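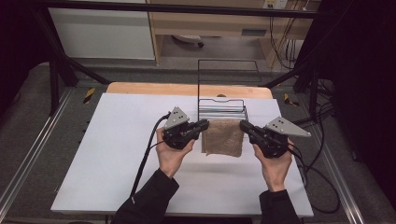 Folded towel in front of a wire dish rack, good or bad idea?
Posted by Okum, 12/31/21, 118 views

My rack is thin dark wire with no tray, so plates drip all over my white tabletop. I've been keeping a little brown terry towel folded up in front of it. Looks cute, but there's still a puddle under the rack every morning! Do I move the towel, or do I have to go buy a tray?

Dunstan
Unfold it and put it UNDER the rack. Out front it only gets the splashes. I use an old bath towel cut in half (hemmed it, badly) and swap it every night. Hang the damp one up or it'll smell by the weekend.

Odura
just get a tray

Callus
I'd go with the towel underneath too, but check the rack doesn't wobble on it. Mine tipped with a big pot in the back until I switched to a flatter towel. I keep a second one folded by the rack for drying the glasses.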